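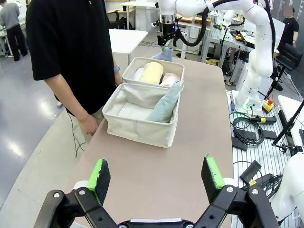
Words by Unevel

The first thing the owner of the Onano bathhouse did when I turned up was hand me a cup of tea and tell me my shoes were wrong. "You'll want slippers," she said. "The floor has opinions." So I did our whole chat in borrowed slippers two sizes too big, shuffling after her like somebody's grandpa!

She bought the place in her thirties with no clue how to run a sauna. Before that she sold shipping insurance (which she'll talk about for as long as you let her). The building had been shut for 19 years, and the stove, an old Mägi, had a bird's nest in the flue.

"My brother thought I'd lost my mind," she told me. "Then he came for one evening and stayed until we closed. Now he chops the wood."

I asked what newcomers get wrong. She laughed for a good long while – I think she'd been waiting for that one. "They treat it like a contest. Somebody sits on the top bench, turns purple, and wants to know who lasted longest. Go sit low. Go outside. Eat a pickle."

The pickles are a real thing, by the way. There's a crock of them by the door and I ate four.
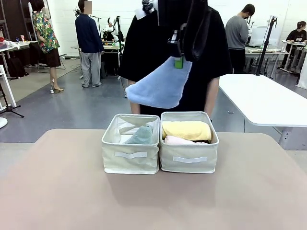
We got onto money after that, and she didn't dodge it. A session costs 8 dollars before noon and more at night, and she's raised the price once in six years. "Firewood went up, so I went up. I put a note on the door and people grumbled about the font."

She did try online booking through Skedus last winter. The regulars hated it, so mornings are back to walking in and hoping, and only the evenings get booked. I kind of love that.

What about a second location? She made a face. "I'd have to drive between them. I hate driving." She does want a cold plunge out back, once the town signs off on the drain, and she's already picked the spot, next to the plum tree. I'm told I can come try it in October if I bring my own slippers.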